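4.2 Hanger retrieval

Of the chores in our set, moving clothes hangers between a basket and a table was the one we expected to finish first. A hanger is light, stiff and cheap, and it does not spill or break when dropped from table height. Xiao and Ashworth, in an earlier internal report, ranked it below folding and above wiping in difficulty. Our results do not support that ranking. The object is easy to hold once it has been picked up, but the pick itself depends on details of shape that a parallel gripper handles poorly.

The main problem is height. A plastic hanger lying flat offers very little material above the table, and the fingers must close on a rail or on the neck without pressing into the surface. Thick fingers make this worse.

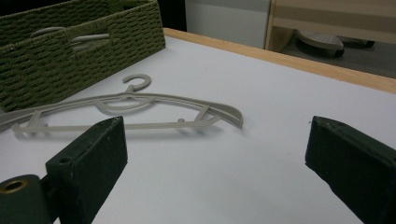

The planner used in the Skonia baseline selects a grasp from the outline of the object alone. On hangers this gives many candidates along the long upper rail, most of them far from the center of mass. A grasp near one shoulder lets the other end swing down as the hanger rises, and the hook may then catch on whatever is close by. We therefore limited the candidates to two regions, the neck just beneath the hook and the outer part of the lower bar, and required one gripper at each. With this rule the number of drops during transport fell, although the time per pick rose.

A second problem is occlusion. When two grippers work on one hanger, each blocks part of what the other needs to see. The wrist view often loses the lower bar behind its own finger, and the inner brace is easily mistaken for the bar when only a short piece of either is visible. The Kolter pose estimator, trained on 2,463 labeled views, made this error more often than any other – it placed the second grasp on the brace and reported high confidence.
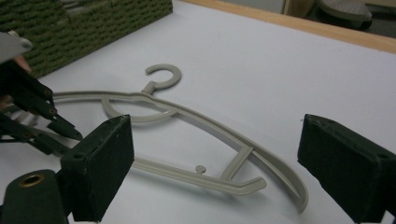
Human operators using hand-held grippers did not show the same failure. They tilted the tool or waited for the first hand to raise the hanger slightly before closing the second. We recorded 418 such operator trials and used 300 of them for training. The remainder were held out. Policies trained on this data copied the waiting behavior fairly well, but they copied the tilt only when the hanger lay in an orientation close to one already seen.

Tangled hangers remain unsolved. In a pile, the hook of one hanger passes through the opening of another, and a straight upward lift raises both.

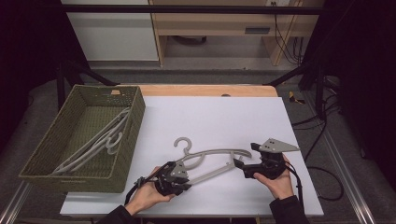 Operators dealt with this by small rotations guided by feel. Our policies have no force input and tended to repeat the same lift. In the Sowerby layout, which places the basket to the left of the work surface, the policy stalled on 14 occasions and had to be reset by hand. We count these as failures in Figure 5 – the alternative, scoring only the attempts that left the basket, would overstate what the system can do in a home. Flat, separate hangers are within reach of current methods at low speed. Retrieval from a pile is left to Section 6.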